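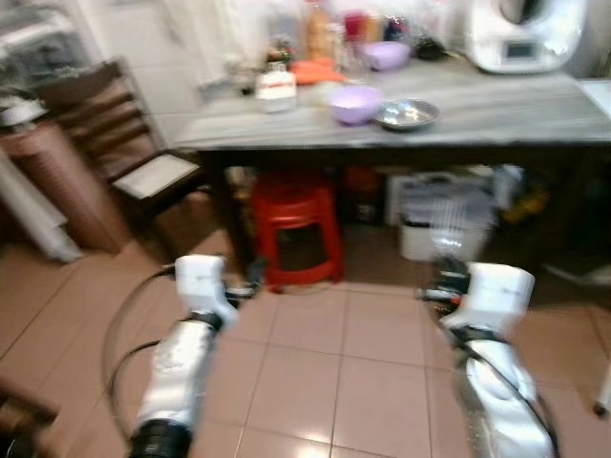

Open Day: Frequently Asked Questions
Home > Visit > Open Day

The Kinsella Home Robotics Center opens its test kitchen to the public each March. The answers below apply to all general visitors. School groups should consult the separate booking page.

When does the open day take place?
Doors open at 10:00 a.m. and the last demonstration begins at 3:30 p.m. The building closes at 4:30 p.m.

Where is the center?
The center occupies the ground floor of the former Gerkow building in Grumedgate. The visitor entrance is on the courtyard side. The street entrance is for staff only.

Is there a charge for admission?
No. Admission is free, but a timed ticket is required for the kitchen demonstration. Tickets for the day are limited to 300. The exhibits in the lobby may be viewed without a ticket.

What will I see in the kitchen demonstration?
Visitors watch a two-armed robot at work at a kitchen table. The table is set with ordinary household goods, such as plastic and steel bowls, jars and bottles, and the furniture is of the kind found in any home. The tasks are short and vary from session to session. They usually involve picking up, moving or stacking items. Each session lasts 20 minutes and is followed by time for questions.

Does the robot work by itself?
In part. Some tasks are carried out by an operator who guides the arms, and others are run under the robot's own control. The presenter will state at the start of each task which method is in use.

What happens if the robot fails a task?
The presenter will reset the table and either repeat the task or move to the next one. Failed attempts are a normal part of the work and are recorded in the same way as successful ones. During the past year the center recorded 3,095 attempts at table tasks, of which 1,045 were made under the robot's own control.

May visitors touch or operate the robot?
Visitors may not enter the kitchen while the arms are powered. A smaller training unit, the Fenine, is available in the lobby and may be operated by visitors aged eight and over.

Is the event suitable for young children?
Yes. Children under 12 must remain with an adult at all times. Strollers may be left at the front desk.

Is the building accessible?
All public areas are step-free. A place at the front of the viewing area is kept for wheelchair users at every session. Please request it when reserving your ticket.

May I take photographs?
Photography without flash is permitted. Tripods are not.

Is parking available?
There is no visitor parking on site. The public lot on the north side of the courtyard is 200 yards from the entrance.

Whom should I contact with other questions?
Please write to Cormac Flanagan, Visitor Programs, or call the front desk during opening hours. Requests for large print programs should be received at least one week before the event.

Related pages
School and group bookings
Directions
Visitor safety rules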